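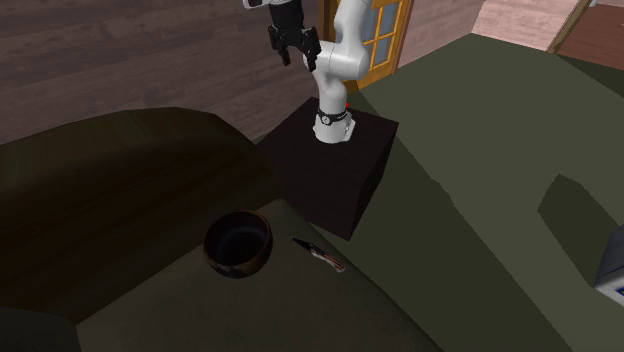
首页 钓具 水域 急救与安全 论坛 关于

鱼钩扎入皮肤后的现场处理

打印本页 | 用电子邮件发送

本文适用于单钩或三本钩的一个钩尖扎入手指、手掌、前臂等部位皮肤及皮下浅层的情况。内容按操作顺序编排,出发前读一遍,并把文末的物品放进钓箱。

一、先判断能不能自己取

下列情况不要在现场取钩,固定后直接送医:

- 钩尖扎在眼球、眼睑或眼眶周围;
- 扎在颈部、面部或生殖器;
- 钩尖可能进入关节、肌腱或骨,表现为手指不能正常屈伸,或一活动就剧痛;
- 伤口远端麻木、发白、发凉;
- 出血呈搏动状,或压迫后仍不止;
- 伤者是幼儿,或无法配合保持不动。

眼部受伤时,不要按压,不要冲洗,不要试图转动鱼钩。用纸杯之类的硬质罩扣在眼眶外缘,杯壁不得接触鱼钩,用胶布固定。让伤者保持半坐位,途中不进食、不饮水,以便医院需要时实施麻醉。

二、准备

1. 剪断鱼线。鱼还挂在钩上的,先控制住鱼,再剪线。
2. 拟饵上有多枚三本钩的,把扎入的那一枚从连接环上取下,或用断线钳剪断连接环。其余裸露的钩尖剪掉,或用胶布缠住。本步骤省略后,取钩时扎伤第二个人的情况很常见。
3. 剪切金属时,在场的人都要戴眼镜,偏光镜即可。用布盖住剪切点,防止断端弹出。
4. 操作者用肥皂洗手,戴丁腈手套。伤处周围用清水和肥皂洗净。
5. 摘下伤手上的戒指和手表。手指肿胀后再摘会很困难。

三、确认钩型

取钩方法取决于倒刺。看同一包里剩下的钩,或看同一拟饵上的其他钩。无倒刺钩,以及倒刺已经压平的钩,用方法一。有倒刺、扎得不深的钩,用方法二。有倒刺、钩尖已经接近或顶起皮肤的钩,属于方法三的范围,由医务人员在局部麻醉下完成。

钩柄上带倒刺的虫饵钩不适用方法三中的前推,剪切位置也不同,送医时应告知医生。

四、方法一:原路退出

一手捏住钩柄,向下轻压,使钩尖脱离倒刺勾住的组织,另一手沿入口方向把钩退出。动作要慢,走弧线,与钩弯的形状一致。遇到明显阻力即停止,不要加力,改用方法二或送医。

五、方法二:拉线法

该方法只用于身体上能够固定牢的部位,不用于耳垂等活动部位。

1. 取一段结实的线,对折后绕过钩弯中点。我在船上用的是 9 公斤拉力的编织线,细线容易勒手,也容易断。
2. 线的两端在操作者的惯用手上绕几圈,最好缠在一根短棒上。
3. 伤处平放在稳固的平面上,由另一人按住。

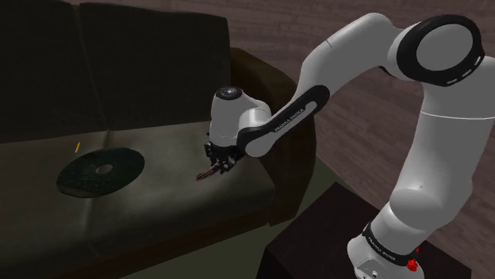
4. 用另一只手的食指把钩柄向皮肤方向下压,使钩柄与皮肤平行。全程保持这一压力。下压不到位是该方法失败的主要原因。
5. 旁人离开拉线方向。鱼钩退出时速度很快,会沿拉线方向飞出。
6. 线与皮肤保持小角度,朝入口的反方向,沿钩柄的延长线,一次果断拉出。不要试拉。

只做一次。第一次没有退出,说明倒刺勾得较深或者角度不对,重复拉扯会扩大伤口。此时用纱布垫住鱼钩两侧,包扎固定,送医。

六、方法三:前推剪断(了解即可)

医生通常先注射局部麻醉药,把钩尖继续前推穿出皮肤,剪掉钩尖和倒刺,再把剩余部分原路退出。没有麻醉时疼痛剧烈,前推路径上如有神经或肌腱,还会造成新的损伤,因此本文不给出操作步骤。

七、取出之后

1. 让伤口流一点血,不要用嘴吸。
2. 用干净的流动水冲洗。没有自来水时用瓶装饮用水,我每次带 800 毫升,专门留作冲洗。不要用湖水、河水或海水。
3. 核对取出的鱼钩是否完整,钩尖和倒刺是否都在。缺损的,按有异物残留处理,送医。
4. 伤口不要缝合,不要用胶水封闭。盖一层无菌纱布,每天更换,弄湿后立即更换。
5. 当天不再下水,不再处理活鱼和生饵。

八、破伤风

鱼钩伤属于污染的穿刺伤。完成过基础免疫,最近一次加强距今不满五年的,一般不需要再打。满五年、记不清或从未接种过的,应尽快就诊,由医生决定接种方案。伤口小不是免于接种的理由。

九、观察

随后几天注意红肿范围是否扩大,可以用圆珠笔沿红肿边缘画线,写上时间。出现下列任一情况应就诊:红肿越过画线,流脓,皮肤出现向上延伸的红线,发热,手指屈伸时疼痛加重。

海水或半咸水中受伤,数小时内疼痛迅速加剧、出现水疱或皮肤发紫的,立即去急诊,并说明接触过海水。有慢性肝病、糖尿病或正在使用免疫抑制药物的人,即使伤口很小,也应当天就诊。

十、钓箱内的物品

- 断线钳,能剪断自己所用的最粗的鱼钩。出发前剪一枚旧钩试验;
- 尖嘴钳;
- 编织线一段,单独装袋;
- 丁腈手套、无菌纱布、胶布、弹性绷带;
- 瓶装饮用水;
- 纸杯;
- 写有最近一次破伤风接种日期的卡片,防水袋封装。

物品集中放在一个盒子里,盒子放在不用挪动其他东西就能取到的位置。我的盒子是 Skurero 的旧饵盒,盖子换过密封条。二月检查一次,更换过期的纱布。

十一、预防

用尖嘴钳把倒刺压平,是减少此类伤害最有效的一项措施。抛投前回头看一眼。拟饵挂底后不要正对着拉竿,应侧身、低竿、转头,或者把线缠在木棒上拉断。给鱼取钩一律用钳子。

撰文:Michalis Lambrakis

读者评论

Tredden老钓:拉线法前年在Tredden北岸用过一次,小臂上,一下就出来了。下压钩柄那一步确实要有人提醒,疼的时候会忘。

quansah_9:第二节第2条请加粗。我就是给别人取钩,被另一枚三本钩扎的,两个人一起去的急诊。

路亚845:压平倒刺以后跑鱼会不会多?

Illow河口:回楼上,线绷紧就差不多。我这边海钓,第九节关于肝病那句建议挪到前面,很多人看不到那里。

打印本页 | 用电子邮件发送 | 返回顶部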